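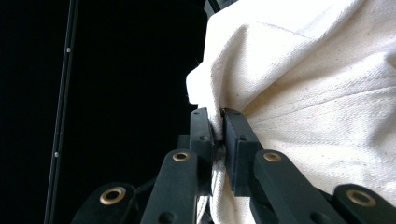
Pince portative KP-7 pour textiles et petits objets
Réf. 2429 – Kistden

Pince à main à deux mors parallèles, montée sur bras articulés. Elle s'utilise seule ou par paire, sur une table de prise ou directement au poste. La KP-7 saisit les toiles épaisses, les coutures, les casquettes, les sacs et les pièces rigides de petite taille.

Cette page regroupe les informations de montage et d'entretien. Pour les tarifs et les délais, voir la fiche commerciale.

Caractéristiques
Ouverture maximale des mors : 105 mm
Longueur des bras, d'axe à axe : 98 mm
Articulations : axes traversants sur bagues, remplaçables une par une
Mors : démontables, fixés par vis noyées
Liaison : câble noir, sortie arrière
Utilisation : main gauche ou main droite, sans modification

Contenu du carton
Une pince assemblée, un câble, un jeu de vis de mors, une clé six pans, une notice papier. Les bagues de rechange et les mors sont vendus séparément (kit Primton).

Mise en place du poste
1. Fixer la table sur un support stable. Elle ne doit pas bouger quand on appuie sur un angle.
2. Poser les pinces de part et d'autre de la zone de travail et brancher les câbles. Laisser une boucle assez longue pour que le bras puisse se tendre complètement sans tirer sur le connecteur.
3. Faire passer les câbles à l'extérieur de la table. Un câble qui traverse le plateau finit sous l'objet ou sous le poignet.
4. Ouvrir et fermer chaque pince à fond, plusieurs fois. Le mouvement doit être régulier des deux côtés. Si un bras est en retard sur l'autre, voir « Réglage des mors ».
5. Faire un essai à deux mains sur un objet souple, une casquette par exemple. Approcher une pince de chaque côté et serrer d'abord d'un seul côté.

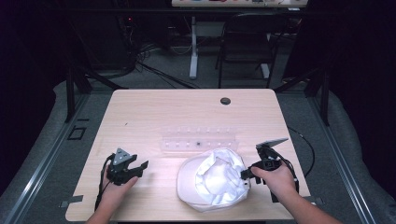

Réglage des mors
Débrancher la pince. Desserrer les vis d'un quart de tour sans les retirer. Fermer les mors sur une chute de toile pliée en deux, puis resserrer en alternant haut et bas. Les deux faces doivent porter sur le tissu dans la partie haute. Un léger jour en bas est normal sur une matière épaisse. S'il y a du jour en haut, recommencer.
Ne pas utiliser de frein-filet fort sur ces vis, le logement ne le supporte pas au démontage.

Entretien
Après chaque série sur coton ou toile, retirer les fibres autour des axes avec un pinceau sec. Ne pas souffler à l'air comprimé vers le corps de la pince.
Vérifier le jeu des bagues une fois par mois. Une bague qui tourne avec le bras doit être changée.
Aucun graissage. L'huile tache le tissu et retient les poussières.
Les mors se nettoient avec un chiffon à peine humide, sans solvant.

Pannes courantes
La pince se ferme de travers : vis de mors desserrée ou bague usée côté extérieur.
Le tissu glisse : mors encrassés, ou pli trop mince. Reprendre plus de matière avant de serrer.
Pas de signal : contrôler le connecteur, puis essayer le câble de l'autre pince.
Point dur en fin d'ouverture : fibre enroulée sur un axe.

Pièces et réparation
Les pièces d'usure sont distribuées par Mihăilă et par Kurnov. Indiquer la référence 2429 à la commande. Pour un retour atelier, joindre le câble. Contact technique : Mircea Roman, service après-vente Kistden.

Page mise à jour le 30 juin 2026. Les kits de bagues commandés avant novembre sont livrés avec l'ancienne notice, le montage est identique.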